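Palemow Pottery Open Day

I've wanted to get to the Palemow open day for years, and this October I finally made it! The pottery sits at the bottom of a steep lane outside Tarko, in what used to be a grain mill, and they open the whole place to visitors once a year. I left the car at the top by the church and walked down, and you could smell the wood smoke well before the chimney came into view.

We started in the clay yard. They dig their own from a bank behind the mill, leave it out over the winter, and then run it through a big old mixer that shakes the floor when it gets going. I was allowed to feel the difference between clay that had been weathered and clay that hadn't — the weathered stuff is like cold butter. I could have stayed there all morning.

Upstairs are the wheels, eight of them in a row under the windows, with boards of mugs and bowls drying behind. The throwers kept working and chatted with us as they went, which I loved. A good one can make 196 small bowls in a day, and then has to turn the feet on all of them the next.

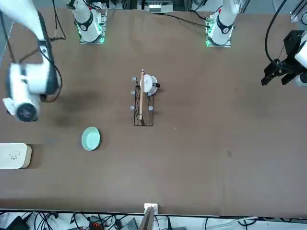
Glazing was the part I knew least about. Palemow only uses six glazes, and the recipes go back to the Sandhu workshop, where the owners trained. The ash one changes completely depending on where the pot sits in the kiln, so packing is a real skill (and an argument, from what I overheard).

The kiln itself is called Olto, after the village where the bricks came from. It takes over 1413 pots in one firing and needs feeding day and night. We got to crawl in, two at a time, and the walls are all glassy and green from years of ash. Wonderful!

Tea and very good ginger cake were served in the old stable. I bought a jug and two seconds from the bargain shelf, then carried them back up that hill with a lot of care. Wear boots if you go, the yard was pure mud by three o'clock.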